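Small Disputes, Serious Injuries: How One District Is Settling Quarrels Early

When residents of Pretham bring a complaint against a neighbor, the matter seldom begins with violence. Court files reviewed for this article show that most assault cases heard in the district last year grew out of older grievances over parking, noise, unpaid loans or a remark made in a shared stairwell.

The Pretham magistrates' court registered 200 assault complaints during the year ending in November. In 108 of them, the parties lived on the same street or in the same building. Weapons were recorded in 56 cases, and the great majority of those were household objects.

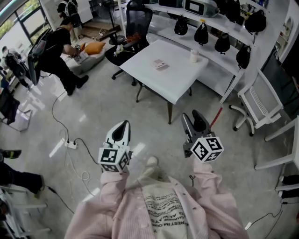
Court officials say the figures support an approach first adopted in the neighboring town of Sterlow, where minor complaints are referred to a mediation office before charges are considered. Both parties must consent, and cases involving serious injury are excluded. A session is normally scheduled within eight days of the first report.

The Zalewska Center, which administers the service, does not publish the terms of individual settlements. Typical agreements provide for payment of medical bills, a written apology and a period in which the parties undertake to avoid contact. A breach returns the file to the police.

Legal aid groups in Ferura have urged caution. They argue that some complainants may feel pressed to accept a settlement by relatives or landlords, and they have asked that every complainant be offered independent advice before signing. The court is considering the request.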